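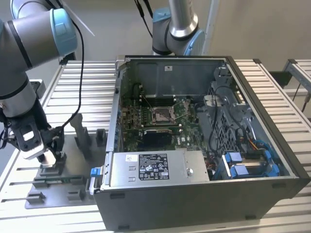
Figure 4. Case on its side, board in, processor socket still without a cooler.

Section 4: Getting the case ready for the cooler and memory

I've put together a lot of these Zevthorpe builds by now, and this is the part where I slow down and put the coffee on the other side of the room. If you've come straight from Section 3, your case should be on its side with the opening facing up, like mine in Figure 4. If it's still standing on its feet, go back and lay it down first (I tried doing this upright once and spent the evening hunting for a screw).

You'll need the Dobos cooler kit, your memory sticks, a Phillips screwdriver and a small dish for screws.

1. Make sure the power cord is out of the wall. Press the power button once anyway and hold it a few seconds.

2. Push gently on one corner of the case. It shouldn't rock. If it does, turn it a little or move it to a flatter spot.

3. Touch bare metal on the case before you reach in. I do this every time I come back from answering the phone, too.

4. Find the processor socket. It's the square with the metal frame, near the middle of the board. Leave the frame closed for now, we open it in Section 5.

5. Look behind the socket for the row of memory slots. Ours are dark, so a desk lamp helps a lot! Open the clips and check that there's no packing foam or fluff down in the slots.

6. Now look at the long slot with the white end clips, in front of the socket. Don't force anything into it. Check the fold-out board map in your Pirkness box for what goes where, and match the labels printed on your own board.

7. Run a finger around the metal rim of the opening, lightly, and feel for burrs. A couple of strokes with a nail file will take care of most of them. Wipe up the filings with a damp cloth, and keep them well away from the board.

CAUTION: Never power up with the socket bare. The processor and cooler both have to be in place first.

CAUTION: Don't rest the screwdriver on the board, even for a second.

Note: If there's a sticker on the inside wall of your case, leave it where it is. Grarkanance will want to see it if you ever send the case back.

Note: Part 1782 (the cooler bracket) replaced part 852 in the March 11, 2020 kit. The older one still fits, but it uses the longer screws, so keep the two bags apart.

When you're through the list, leave the case lying down and go on to Section 5, opening the socket frame.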